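**Ovham** is a two-armed packing robot assembled in a shared workshop, chiefly from parts its builders had already paid for. It puts small objects into cardboard boxes. Its documentation also calls it a "general-purpose bench assistant," a phrase left over from an early draft and never taken out.

The name covers both the machine and the loose group of workshop members who work on it, which has led to some confusing entries in the booking calendar.

## Background

The project began in August as an attempt to automate the mailing of spare parts between members. Before that, parts were packed by hand, a method that took less than a minute per box and had few known faults. The first version used a single arm, which could lift an item but had no way to hold the box still, and so spent much of its career pushing mailers toward the edge of the table. The second arm was added the following spring.

## Construction

The arms are white, with segmented links, and stand on either side of a shared work area. Power and signal cables run along the outside of each arm, where they are easy to reach and easy to snag. An early plan to route them internally is still listed as "in progress."

Each arm ends in a set of black mechanical fingers on a light gray mount. The fingers went through 4 revisions. Revision 2 is remembered for its grip, which was strong enough to open a bag of screws in a way the bag had not been designed for.

The table is covered in green cloth. Members of the group have argued at length over whether the wrinkles ought to be ironed out or kept as a test of the software. The wrinkles have stayed.

## Operation

A packing run starts with an open mailer box on the table and the goods within reach. The arms are guided by hand for the first several runs of any new item, and the recorded motions are then used to train the controller. Recordings are kept in Datavine, the workshop's own storage system, which held roughly 300 runs at last count, including several of an arm waiting for someone to come back from lunch.

Computer mice are a favored test item, being smooth, rounded and plentiful in the workshop's junk drawer. In the run shown, the right gripper holds a black mouse while the left one has its fingers inside the mailer, with something black and furry or brush-like between them.
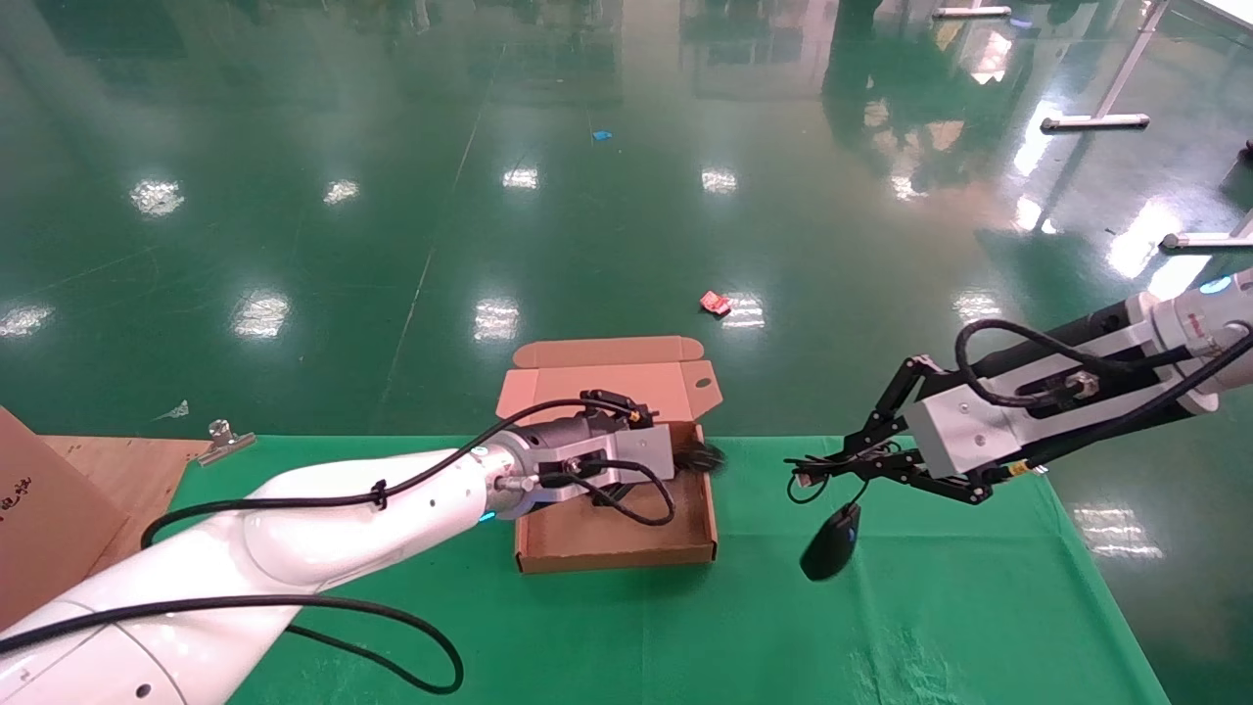
## Software

The controller, Majimbun, plans the motion of both arms and is supposed to keep them from meeting. Its log sorts collisions into "contact," "firm contact" and "Wednesday," the last being named for a single incident on which the written record is brief.

A simpler program, Sulidby, watches the grip force and stops the arm if an item slips. It is 42 lines long and is widely considered the most reliable part of the project.

## Limitations

Ovham does not close the lid, apply tape or write the address. These steps are done by a person, who is usually standing next to the machine anyway with a hand near the stop button.

## See also

- Bin picking
- Parallel manipulator
- Packing tape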